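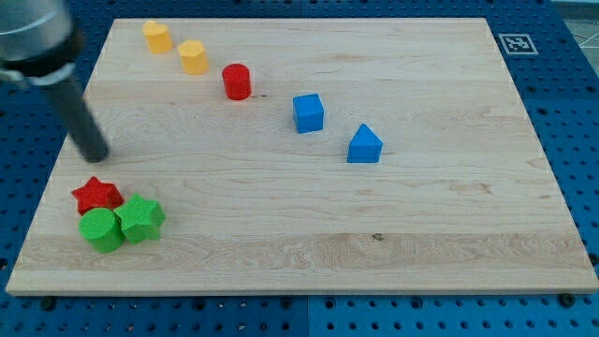
Does the Climwood board need to be fixed down before use?
The board is made to lie loose on any flat, firm surface, and most people use it that way. If your table is polished or slopes a little, put the thin Jollcombe grip sheet underneath. There are no holes in the board and we ask you not to drill any, as drilling ends the guarantee.

Climwood Board and Shape Blocks
Item 88
Board only £28
Blocks sold separately by the bag
In stock at Flimley

The Climwood board is a plain rectangular wooden board with a pale maple finish. It gives you a clear, steady place to set out small blocks for sorting, matching, simple patterns and pick-and-place practice. It has no printed lines, numbers or pictures. People told us they wanted to use the same board for several kinds of work, and a printed grid always suits one of them and gets in the way of the rest.

Jollcombe has sold the board alongside its shape blocks from the start, and the two still go together best. The surface is smooth, so a block with a flat base stands upright and can be slid as well as lifted. The grain runs the long way. Some users treat it as a rough guide for lining things up, but it wanders, and if you need a straight line you should lay down a strip of low-tack tape and take it up again at the end of the day.

About the wood

Every board is a little different. You should expect long grain lines, some darker streaks, patches where the figure goes wavy, and now and then a small dark knot. These are part of the wood and we don't treat them as faults. A knot is only passed if it is tight and level with the surface. Before a board is packed, Mihret Woldemariam runs a hand over both faces, and anything that can be felt goes back for sanding.

If you need the plainest board we have, write "plain face" in the notes box when you order. We will pick one out for you if we can. There is no extra charge for this, but it can add a couple of days, and we can't promise a board with no marks at all.

The finish is a clear satin coat. It will darken slightly over the years, more so near a window. If part of the board is always covered by a tray or a box, that part will stay lighter. Turning the board end for end once in a while keeps it even. Both faces are finished, so it can also be turned over.

About the blocks

The shape blocks are short, chunky solids in plain strong colours. Cylinders and hexagonal prisms are the ones we are asked for most. Yellow and red are always kept in stock; other colours come and go, and the order form lists what is on the shelf this month.

Shape and colour are separate choices. You can have a cylinder and a hexagonal prism both in yellow, which makes the learner look at the sides and not just the colour, or you can have the same shape in two colours and work the other way. Lensa Fikre, who writes our activity cards, suggests beginning with one shape in two colours and leaving the hexagonal prism in the bag until the first job is going well. From straight above, a hexagonal top and a round top are easily told apart. From low down and to one side they are much closer, and that is where mistakes happen.

Blocks are sold in bags of a single shape and colour, or as a mixed bag. The mixed bag is made up by hand and we don't take requests for what goes in it. Spare single blocks can be bought at the Flimley counter but are not sent by post.

Using the board

Lay the board on the table and press each corner in turn. If it rocks, the table is uneven, or there is something under the board. Move it or use the grip sheet.

It can be laid on top of pegboard as well. Make sure there are no pegs or hooks standing up underneath. A peg that only just shows above the surface is enough to make the board tip when you lean on one end.

Set the blocks out with a bit of space between them to begin with. A finger's width is plenty. Blocks that nearly touch are harder to pick up without knocking the neighbour, so close spacing makes a good second stage. A loose diagonal is a useful layout too: each block is nearer to you than the last, and the person working has to judge reach as well as direction.

Shadows matter more than people expect. On a pale board under a single lamp, every block gets a dark edge on one side, and a learner who is still unsure of shapes may go by the shadow. Bring the lamp overhead, or use two, one on each side.

Three activities from the card set

Straight swap. Put two blocks of different colours at opposite ends of the board. Ask for them to change places without either one leaving the wood. They will have to go round each other. Add a third block in the middle when this gets easy.

Same or different. Stand a cylinder and a hexagonal prism of one colour side by side. The learner closes their eyes, picks up one and says which it is by feel. Do this a few times before mixing in a second colour.

Follow the line. Make a row with any blocks you like, then hand over a matching bag and ask for the same row along the near edge. Don't correct it until the last block is down. Many learners go back and change one on their own.

The full card set is a separate item and is in English only at present.

Cleaning and care

Wipe the board with a damp cloth and dry it straight away with another. A drop of washing-up liquid in the water is fine. Don't soak it, don't put it in a dishwasher and don't leave it propped against a radiator.

Pencil comes off with a soft rubber, worked along the grain. Felt pen usually won't come off completely. For light scratches, rub with very fine sandpaper, wipe away the dust and put on one thin coat of Beyene clear wax. Leave it overnight before standing anything on it – fresh wax picks up colour and fluff.

Wipe the blocks with a damp cloth too. Keep solvents and spray polish away from them. Polish makes the bases slippery and they will skate about on the board for weeks afterwards.

Store the board flat. If it has to stand on edge, stand it on the long edge and keep it upright. A board left leaning at an angle for a whole summer holiday may bow. A slight bow can often be cured by laying the board hollow side down on a flat table for a few days with some books on it.

What customers have told us

"We have it on a side table and it gets used every day. I thought we would miss the printed grid we had before, but the children make their own rows and argue over them. One corner has a dent where it was dropped. Still flat." Asnakech Moges

"Good solid board. Mine came with a knot towards one corner and I did ask about it, as I had hoped for a clean one. They offered to change it. In the end I kept it, and we use the knot as the starting point." Hawi Gudeta

"The board is fine. I would like the blocks to come in a box with a lid, because the bags split at the seam. Four stars for that." Eyerusalem Wako

We have passed the comment about the bags to the packer. A drawstring bag is being tried out and will replace the present one if it lasts.

Guarantee and returns

The board is guaranteed for 2 years against splitting, warping and lifting of the finish in normal indoor use. Dents, pen marks and water damage are not covered. Blocks are not guaranteed, but if one arrives damaged we will send another.

Unused boards can be returned within 28 days. Please keep the corner protectors, as most of the damage we see on returned boards is to the corners and we have to charge for it. You pay the return postage unless the fault is ours.

Delivery

Boards go out from Flimley by carrier and need a signature. Blocks ordered on their own go by ordinary post. If you order both, they travel together, with the blocks packed along one side of the board. Check inside the card sleeve before you throw it away. Bags of blocks do get left in there.

We have sent out more than 200 boards with this packing. For large orders from schools and training centres, ring the counter first so that we can check the shelf and agree a delivery day with you.

Other items you may need

Jollcombe grip sheet, cut to the size of the board
Beyene clear wax, small tin
Climwood card set, English
Storage tray with low sides, for blocks only

Changes to this page

January 9, 2019: price of the board changed, note added on pegboard, mixed bag put back on sale. The old two-part board has been withdrawn and we no longer hold spare joining strips for it. If you have one with a worn strip, the halves can still be used as two small boards once the strip is taken off and the edges are sanded.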